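The Fridge Page

Every April I say I am going to clean the refrigerator properly, and every November I get to it. I do it mostly so that Liesbeth Verbeke will stop asking whether it got done. She asked again on 7 November 2024, by postcard, from her own kitchen two streets over.

Old hands can skip ahead. Newcomers should know that this is a house where three adults shop without consulting each other, and where mustard is considered a pantry, a hobby and a form of savings. The fridge is a side-by-side, chosen by Jairo Agudelo on the theory that two doors would mean half the arguing. He has since moved to the upstairs bedroom, which has its own small cooler and a lock.

A word on method. Everything comes out first, one shelf at a time, top to bottom, and goes into the picnic coolers with a bag of ice. Then warm water, a spoonful of baking soda, and whatever music the person doing the bottom drawer wants. The bottom drawer person always gets to choose. Last year that was Roos Schouten, and we all learned a great deal about the accordion.

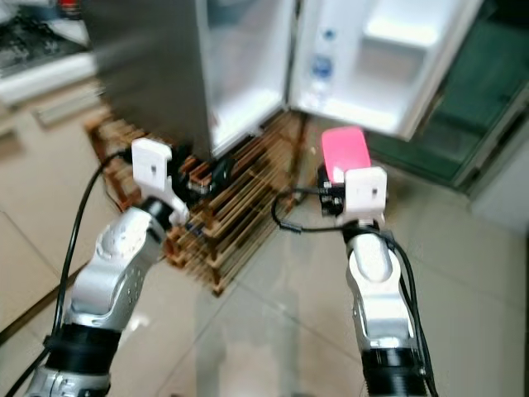 Both doors open, lights on, and something pink on hand for the wiping.

I like a refrigerator with its doors open more than I probably should. All that bright white liner makes you feel you could become a different sort of person, one who decants things. The feeling lasts until the groceries go back in.

The door bins are the slow part of the job. They are molded, they have corners, and jam has been getting into corners since long before any of us took an interest. An old toothbrush does it. So does a chopstick with a bit of cloth wrapped around the end, if you don't mind looking like you are performing surgery on a condiment.

The outside is stainless steel, a finish invented by someone with no children and no fingerprints. Go with the grain of the brushing, use a barely damp cloth, and dry it right away with a second one. Aroha Hapeta swears by a drop of olive oil after that. She is right about the shine, though for a week afterward the whole kitchen smells faintly of salad.

Found this year, in no particular order:

A jar of Stöcker pickles containing one pickle, which had been left by each of us for somebody else out of good manners.

Half a lemon that could have been used to drive nails.

The lid to the blue dish. The blue dish broke in the spring, and I threw the lid out last week's twin of it by mistake, so we now have a perfectly good lid - it lives on the windowsill.

A birthday candle, unlit, in the egg tray. Godelieve Van Rooij says it is hers and would like it back.

The coolers were empty again by supper, and the mustards have been given a shelf of their own. Jairo came down to look, ate the pickle standing up, and went back upstairs with the jar. Anyone missing a lid for a blue dish can write to me at the usual address, or just knock.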